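Draft, Nov 14, 2018. Section 4 only, refs still to be put in.

## 4. Where the small parts go

### 4.1 Two shops, two habits

Both shops in the study fix household goods. Fans, mixers, toys, clocks, the odd sewing machine. Narkcombe is the older one, on the ground floor of a former bakery, and stores nearly everything in drawers. Horgate opened later and keeps its working stock out on the benches and open shelves. Neither shop chose its system on purpose, as far as we could learn. Narkcombe inherited Goossens cabinets from a closed hardware store, and Horgate had no money for cabinets.

We collected 200 job sheets, all from January. A sheet counts as usable here if it gives a start time, an end time and at least one note on parts. That left 88. The rest are not bad records, just short ones ("fixed, paid"), and we use them in Section 6 for the price data only.

Of the 88 usable sheets, 64 mention a wait or a search of some kind. We had expected fewer. In the interviews the staff at both shops told us that finding parts was not really a problem for them, and that ordering them was. The sheets say otherwise, or at least they say both.

### 4.2 Drawers

Drawers hide things. Obvious, but worth spelling out, as most of the advice written for small shops still starts with a cabinet. At Narkcombe the labels are in four different hands and some of them are older than the current stock. A drawer marked "belts, narrow" held belts and also fuses. Staff who had worked there for years knew this and went straight to it. Newer staff opened drawer after drawer, and wrote "looking" on the sheet.

Drawers do protect. Dust is a real cost in a building with a wood stove, and small contacts and bearings kept closed up were in better shape than those left out. Parts also stayed put. Once something was in the cabinet it tended to remain there, sometimes for good.

One more point on labels. Relabeling was tried at Narkcombe the year before our visit, using Plostia, a simple stock list program that prints its own stickers. The stickers are still on the top two rows. Below that the old ones carry on. The reason given was time. The program wants a count for every entry and nobody wanted to count washers.

### 4.3 Open bins and trays

An open bin can be read from standing height. No label needed if the contents are distinct, and most motors, boards and cables are distinct enough. The cost is space. A bench that holds four bins has given up a lot of elbow room, and at Horgate the bins get stacked at busy times, which turns them back into drawers in effect, only worse, with no labels at all.

Layout matters more than we first thought. The plan we ended up recommending is the plain one with bins at the sides and a clear middle zone for the work itself, usually a metal tray with a rim so that nothing rolls off. Parts come in from the sides, the finished piece sits in the middle. Background color helps too: bright plastic on a white top makes a small gray part easy to find, and a dark wood bench does not.

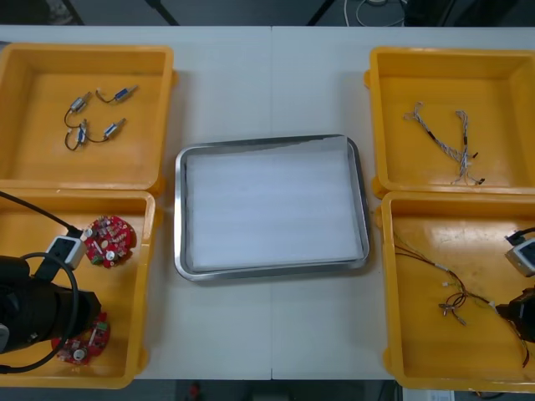
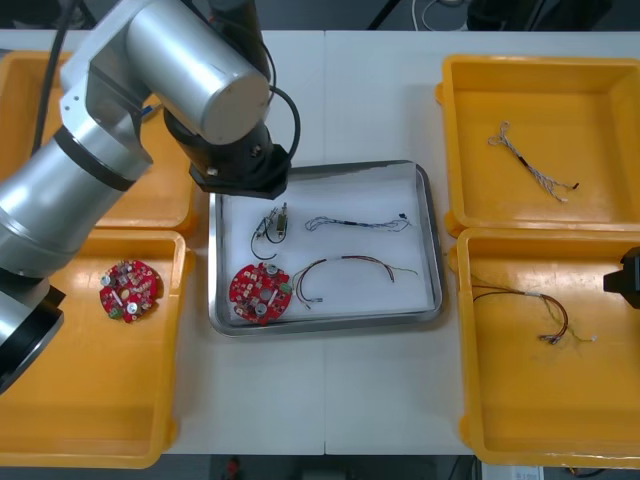
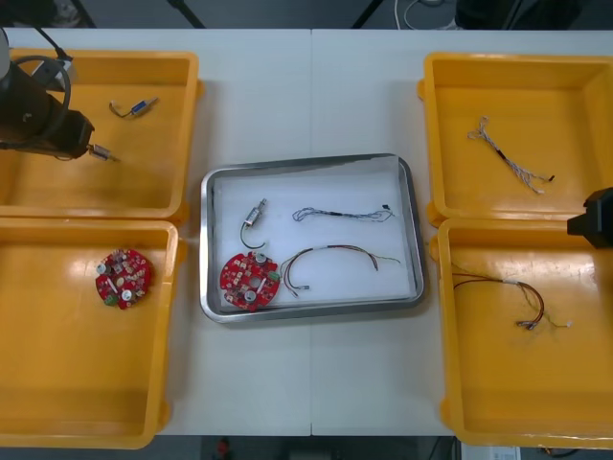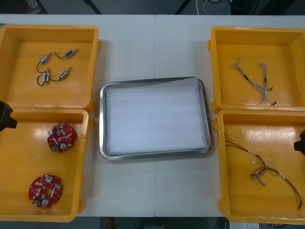 **Figure 4.** Side bins with a central steel tray on a white table. Small motors with their leads are in the upper left bin in the first and last panels.

Wires are the weak point of the open bin. Anything with a lead on it will tangle with its neighbor, and lifting one part brings up two. Horgate staff dealt with this in different ways. Twist ties, rubber bands, a folded strip of card with a slot cut at each end. The card was slow to make but it was still in use when we went back. The rubber bands had dried out and snapped.

A second weak point is mixing. Open bins invite people to drop things in. A bin that begins the week with one kind of part will pick up screws, a pencil, somebody's receipt. On 19 of the sheets that mention a search, the part was in the end found in a bin meant for something else. We can't compare this fairly with Narkcombe, where the sheets seldom say were a part turned up.

### 4.4 What the time went on

Search notes are short and had to be read with some care. "Looked for cap" may mean a capacitor or the cap off a jar. Where the meaning was open we left the note in the general group and did not guess.

Three kinds of delay came up again and again. First, the part was in the shop but not where it was expected. Second, the part was there but not known to be there, and a new one was ordered. Third, the part had been taken from a finished job and put down near the bench, then cleared away by somebody tidying. The third kind is almost all Horgate. The second is mostly Narkcombe, which fits with what we said on drawers above.

The second kind is the expensive one. A spare bought twice costs the shop the price and also the days spent waiting on it, and the customer often doesn't come back for the repair. Neither shop tracks this. Plostia can flag a duplicate order but only if the stock was entered in the first place, see above on washers.

Tidying deserves a note. Both shops tidy at closing. Both see it as a good thing and it is, for safety. But a job left half done overnight was slower the next day in both places, and staff blamed the tidying for it nearly every time. A tray that can be lifted whole, with the job still in it, would get around this. Horgate has begun to do so with baking sheets.

### 4.5 Limits

Two shops. One month of sheets, and January is a slow month for fans and a busy one for toys. The people filling in the sheets knew we would read them, and a few notes look to have been written for our benefit ("found it in seconds!!"). The usable sheets are also not a random set, as the careful writers may well be the careful storers too. We had hoped to check this against the till reciepts but the Horgate till prints no times.

Floor plans for both shops are in Appendix B. Section 5 takes up the question of who does the sorting, and when.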